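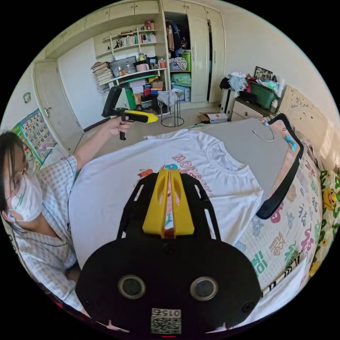
Brerarum, 8월

발표자 노트: 양손 그리퍼를 이용한 의류 조작 데이터 수집과 모방 학습
학생 프로젝트 중간 발표, 로봇 동아리 Varken
발표: Meron Worku, Suha Hijazi / 지도: Zulema Toledo

슬라이드 1. 제목
(Meron 진행. 인사는 짧게. 질문은 마지막에 받는다고 먼저 안내할 것.)
과제는 침대 위에 펼친 티셔츠를 양손으로 다루는 것이다. 작업자는 핸드헬드 그리퍼를 한 손에 하나씩 들고, 손가락은 노란색 부품을 쓴다. 의류를 고른 이유는 형상이 고정되지 않기 때문이다. 블록이나 컵은 자세를 여섯 개의 수로 나타낼 수 있지만 천은 그렇지 않다. 같은 위치를 집어도 초기 주름에 따라 결과가 달라진다.

슬라이드 2. 범위
지난 학기 제안서에서는 펴기, 접기, 다림질 준비의 세 단계를 모두 다루겠다고 했다. 중간 발표 범위는 펴기와 첫 번째 접기까지로 줄였다. 다림질 준비는 도구 접촉이 추가되어 별도 정책이 필요하다고 판단했다.
예상 질문: 다리미판을 쓰지 않고 침대에서 하는 이유. 답: 가정 환경을 기준으로 잡았다. 판 위에서만 학습한 정책은 바닥이 푹신해지면 손가락 높이가 맞지 않는다.

슬라이드 3. 수집 절차
에피소드 하나는 다음 순서로 기록한다.
1) 양쪽 그리퍼의 시각 동기 확인
2) 손가락 완전 열림, 완전 닫힘을 각 2회 반복하여 개폐 폭 보정
3) 시작 자세에서 정지
4) 작업 수행
5) 종료 자세에서 정지, 저장
2)를 빠뜨린 에피소드는 폐기한다. 초기에 이 규칙이 없어서 개폐 폭의 영점이 에피소드마다 달랐고, 해당 분량은 복구하지 못했다.
좌우 장치는 기록 파일에서도 분리한다. 좌우가 바뀐 채 저장되면 궤적 자체는 정상으로 보이므로 자동 검사에서 걸러지지 않는다. 현재는 첫 프레임을 사람이 확인한다.

슬라이드 4. 데이터 규모
(표를 읽지 말 것. 숫자 세 개만 말한다.)
저장한 에피소드 3,820개. 이 중 검수에서 제외한 것이 388개. 제외 사유는 추적 손실이 가장 많고, 그다음이 보정 누락, 좌우 뒤바뀜 순이다. 평가용으로는 101개를 따로 떼어 두었고 학습에 쓰지 않았다.
추적 손실은 무늬 없는 흰 천이 화면 대부분을 차지할 때 집중된다. 카메라가 옷에 가까워질수록 특징점이 줄어든다. 주변에 무늬가 있는 침구나 가구가 시야에 남아 있으면 손실이 줄었다. 배경을 단순하게 정리하면 학습이 쉬워질 것으로 예상했으나, 위치 추정에는 불리하게 작용했다.

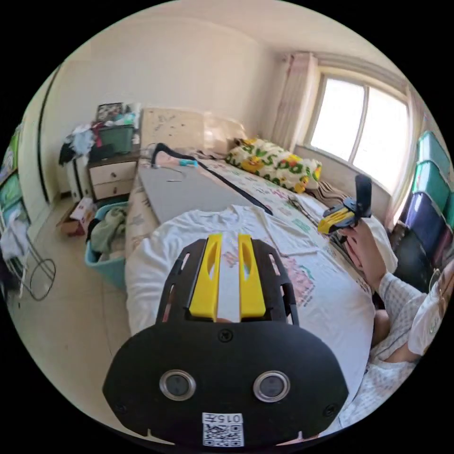
슬라이드 5. 양손 협응
(여기서 Suha로 교대.)
한 손 작업과 다른 점은 두 손 사이의 상대 자세다. 각 손의 궤적을 따로 예측하면 천이 과하게 당겨지거나 중간이 처진다. 따라서 관측에 상대 자세를 추가했다. 기준 좌표는 왼손으로 한다. 오른손 기준도 시험했으나 차이는 뚜렷하지 않았고, 코드가 이미 왼손 기준으로 작성되어 있어 그대로 두었다.
집는 동작은 두 가지로 구분했다. 가장자리를 옆에서 무는 방식과, 위에서 눌러 천을 모은 뒤 집는 방식이다. 두 번째는 평평하게 펴진 상태에서 주로 쓰인다. 아래 면이 딱딱하면 손가락 끝이 걸리고, 너무 무르면 천과 함께 아래 침구까지 물린다. 침구가 같이 물린 경우는 실패로 기록한다.

슬라이드 6. 학습
이미지 인코더는 고정하고 행동 예측부만 학습했다. 동아리 장비의 메모리 한계 때문이다. 전체를 미세 조정한 결과는 아직 없다. 있다고 오해되지 않도록 명확히 말할 것.
데이터 변환 도구 Skindodon은 Zinhle Mokoena가 작성했다. 원본 영상과 자세 기록을 시간축에 맞추고, 간격이 벌어진 구간을 표시한다. 보간은 하지 않는다. 빠진 구간이 짧더라도 개폐 시점이 포함되면 보간값이 잘못된 집기 동작을 만든다.

슬라이드 7. 실패 사례
(영상 세 개. 소리는 끈다. 두 번째 영상은 절반만 재생.)
가. 소매와 몸판이 겹친 부분에서 두 겹을 함께 집음
나. 프린트 경계를 옷의 가장자리로 오인하여 접근
다. 접은 뒤 손가락을 여는 시점이 늦어 천이 끌려옴
나 항목은 가슴에 큰 글자나 그림이 인쇄된 옷에서 나타난다. 인쇄 위치가 다른 옷을 추가로 수집하고 있으며, 개선 여부는 측정 전이다.
다 항목은 작업자 습관과 관련이 있다. Erlinda Tiongson이 수집한 구간은 손가락을 먼저 열고 팔을 뺀다. 다른 작업자는 두 동작이 겹친다. 정책은 둘을 섞어 따라 한다. 수집 지침서에 여는 동작과 후퇴 동작을 분리하라는 항목을 추가했다.

슬라이드 8. 남은 일정
수집 지침서 개정본 배포, 좌우 자동 판별 검사 작성, 의류 종류 확대 순으로 진행한다. 수건은 제외한다. 형상이 단순해 기존 공개 연구와 겹친다.
Ndung'u 실습실의 로봇 팔 사용 신청은 접수된 상태이고 배정 시간은 오후 4시 이후다. 실기 평가는 배정이 확정된 뒤에 한다. 성공률 수치를 묻는 질문이 나오면 오프라인 예측 오차만 있다고 답할 것.

슬라이드 9. 질의응답
예비 슬라이드 두 장(동기화 오차 분포, 폐기 기준표)은 질문이 있을 때만 연다. 하드웨어 질문은 Zinhle, 데이터 검수 질문은 Erlinda가 받는다.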